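Progress report to Pendavix
Shapes for Tables program, Louro workshop
10 January 2025

This report covers the second period of the grant. Work in this period was on the tabletop shape sets: the solid blocks, the folded paper shapes, and the cloths and backdrops they are used with.

Paper shapes

The first folding pattern for the pyramid had a tab on every side and was slow to glue. We changed to a pattern with a single tab and a tucked base. The new pattern takes a heavier paper and holds its corners better. Folding for the first 39 sets is finished and those sets are boxed. The total planned under the grant is 1,000 sets, so most of the folding is still ahead of us, but the cutting is well advanced. We have 2,328 pyramid blanks cut and stored flat.

The small pyramid stays in the set. We had thought about dropping it in favor of a larger one, and two of the schools that tried the early sets asked us to keep it. It is easy to crush in the box, so it now travels inside a card sleeve.

Blocks

The dark cubes are supplied by Nitine. The first delivery had uneven edges and we sent back 5 boxes. The replacement cubes are better, with flat faces and clean corners. We decided against printing anything on them. A plain face lets the teacher use the same block for counting, stacking, or work on light and shadow.
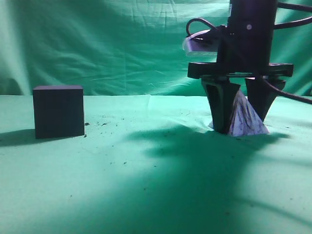 We also settled on green for the cloth and the backdrop. The earlier gray cloth made the dark cube hard to pick out from the back of a classroom. Green gives good contrast with the cube and with the paper. The drawback is that the cloth shows every crumb and bit of grit, and small specks collect on it during a session. We have added a lint brush to the packing list and a line in the teacher notes about shaking the cloth out between groups.

The backdrop hangs from a rail. The clips on the rail were too weak for the heavier fabric and are being replaced at no cost to the grant.

Problems and delays

Paper was the main problem. Our usual weight was out of stock for most of the fall and the substitute cracked along the folds. We waited for the right stock, which put folding three weeks behind plan - cutting was not affected.

Storage is tight. Folded shapes take up far more space than blanks, so from now on we will fold close to the shipping date.

Next period

Folding restarts this month. The teacher notes go to Drikitz for layout once the lighting activity has been rewritten. We expect to send the first full shipment in April and will report on it then. Spending is within the approved budget and we are not asking for any changes to it.

Related items
Shapes for Tables: first period report
Teacher notes, draft 2
Folding pattern for the small pyramid
Packing list and box sizes
Louro workshop: opening hours and deliveries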